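Tavside House Residents' Information
Laundry and Shower Room: Frequently Asked Questions
Last updated 2018-08-09

Who may use the room?
All residents of Tavside House may use it with their room key. Guests must be accompanied by a resident.

May I leave coats and jackets on the clothes rack?
Yes, for up to 20 hours. Outer garments should be placed on hangers and spaced along the rail. Long coats should hang towards one end, so that the hem does not rest on the lower shelf.
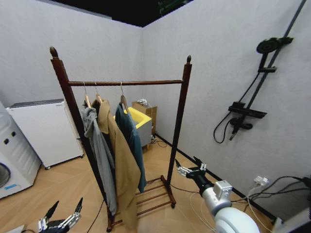

Items left beyond this period are taken to the house office and kept until the end of the month. They may be collected from Maricica Ene in Room 162 — please bring your key as proof of residence.

Are hangers provided?
A small number are kept on the rail. Residents with more than three garments are asked to bring their own and to remove them afterwards.

May I put shoes on the slatted shelf?
Clean, dry shoes only. Muddy footwear should be left in the entrance hall.
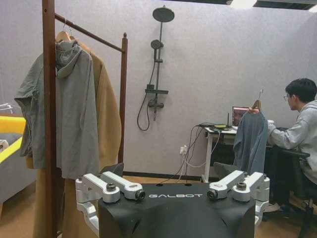

SHOWER

Can I choose between the overhead and the handheld shower?
Yes. Please return the handset to its holder after use and make sure that the water is fully turned off.

Should I move my clothes before showering?
Residents are advised to keep garments well away from the shower while it is running. The house does not accept liability for water damage.

How do I report a fault?
Contact Marius Căpraru at the house office on extension 191.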